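Services > Facilities > Equipment Reviews > Furniture

Search Catalog Reviews Policies Forms Contact

Lodis Break Table: Review for Shared Staff Rooms

The Lodis is a fixed-height table sold by Flollenach for break rooms, small meeting rooms and other places where people eat and work at the same surface. The Sindudville Library District bought it in light wood laminate for its staff rooms and has now used it for five months. The review covers delivery, assembly, daily use, cleaning and the handling of a warranty claim. It is meant for building managers who are planning a similar purchase.
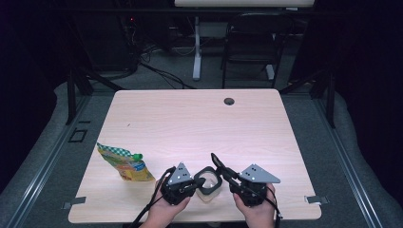
Equipment Reviews / April
Written by Tegwen Llewellyn, Facilities Office

Background

The district replaced its staff tables after the old ones could no longer be repaired. The old tables had folding legs, and the locks on the legs had worn to the point where they could not be relied on. Replacement locks were no longer sold. The Facilities Office asked for a table that did not fold, that could be wiped down with ordinary cleaner, and that two people could move without a cart.

The order came to $2,707, including delivery to the loading door. Delivery to the room was offered at extra cost and was declined. Branches with stairs should consider paying for it. The tops are packed flat in long cartons and are awkward to turn on a landing.

Delivery and packing

The cartons arrived in good order. Each top was wrapped in foam sheet with stiff corner guards, and the hardware was packed in labeled bags. The labels on the bags did not match the letters used in the printed instructions. This was a small fault, but it cost the staff some time at the first branch. A corrected sheet is available from Flollenach on request and should be asked for at the time of order.

One top had a shallow dent on the underside. It does not affect use and the table was kept.

Assembly

The instructions call for two people, and the office agrees. The legs bolt to steel rails, and the rails bolt to the underside of the top. All of the bolts are the same length, which removes one common source of error. A hex key is supplied. It is too short to be comfortable, and staff who had access to a longer one preferred it.

The bolts should be left loose until all four legs are on. The instructions mention this only on the last page, after the step where most people will already have tightened them. At the main branch the first table was assembled, found to rock, taken apart and put together again.

After two weeks of use the bolts should be checked. Several had loosened slightly by then and none have loosened since.

Surface

The laminate is pale and has a faint grain. In rooms with few windows it makes a clear difference, and staff at the Mill Street branch remarked on it without being asked. Pale surfaces show crumbs and coffee rings sooner than dark ones do. The office considers this an advantage in a room where food is eaten, although opinion among the staff was divided.

Coffee, tea, tomato sauce and salad oil were all wiped away with a damp cloth when treated the same day. A turmeric stain left over a long weekend did not come out fully. It faded after repeated cleaning with baking soda paste and can now be found only by those who know where it was. Ballpoint ink came off with rubbing alcohol. Permanent marker left a shadow.

The surface is not suited to hot pans. Flollenach states this plainly in its care sheet, and the district has placed cork mats in each room.

The corners are rounded. The rooms are narrow, and the older tables had square corners that people walked into. No complaint of that kind has been received about the Lodis.

Cable opening

The top has a small round grommet hole for a cable. It takes a laptop charger lead without trouble. A lead with a large plug must be passed through from below with the grommet removed, and the grommet is stiff. A cover is not included. Crumbs fall through the opening onto the floor and, at one branch, into a power strip that had been left directly underneath. Power strips should be mounted under the table and away from the opening, or kept against the wall.

Size and seating

Flollenach describes the larger Lodis as a table for eight. The district found that eight people can sit at it for a meeting, with notebooks and cups, but that the same number cannot eat lunch at it in comfort. Six is a better figure for meals. The legs are set close to the corners, and a person seated at either end has enough room for the knees.

Chairs with arms do not slide under the rail. This should be measured before ordering. The district had to move its armchairs to the reading rooms and buy plain chairs for staff use, an expense that had not been planned.

Use as a shared table

A break table is used for many things besides breaks. Over the five months it has held book repairs, interview panels, a jigsaw puzzle, sorted mail and the boxes for the spring book sale. The book sale boxes were heavy. The rated load for the top is 100 pounds when spread evenly, and staff were asked to keep the boxes to the ends, over the legs. No sagging has been found.

Noise was raised by staff before the purchase. The old tables rang when anything was set down on them. The Lodis has a dull, low sound, and a cup placed on it does not carry into the next room. Sliding the table is another matter. The plastic feet squeak on tile, and felt pads were added at each branch.

Staff also use the table to share food. The Mill Street branch keeps a standing order with Kikuchi, a grocer on the same block that stocks imported crackers and rice snacks, and the bags are opened there in the late afternoon. Salt and seasoning powder are hard on some table finishes, particularly where they are left to gather along an edge.

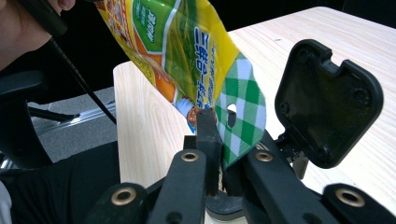

The edge band on the Lodis has held up well to this. It is pressed on tightly and leaves no ridge to catch dust. At one branch a short length of the band began to lift near a corner, and it was this fault that led to the warranty claim described in the next section.

Warranty and service

The claim was made by telephone at 9 in the morning and was answered by a person. Flollenach asked for a copy of the order and a short written account of the fault. A new length of edge band was sent with adhesive and a printed guide. The repair was simple, and the join can be felt with a fingertip but does not catch on clothing.

The office would have preferred a replacement top. The warranty allows the company to choose between repair and replacement, and buyers should read that part before they order. In all other respects the service was prompt and polite.

Points for buyers

Ask for the corrected instruction sheet.
Measure chair arms against the height of the rail.
Order felt pads for tile floors.
Leave all bolts loose until the fourth leg is on, and check them again after two weeks.
Budget separately for delivery to upper floors.

Rating and recommendation

The Facilities Office rates the Lodis as suitable for staff rooms and small meeting rooms. It is not recommended for public areas where tables must be cleared and stored each day, or for kitchens where hot dishes are set down. The district will use the same model when the staff room at the east branch is refitted, and will order it with plain chairs at the same time.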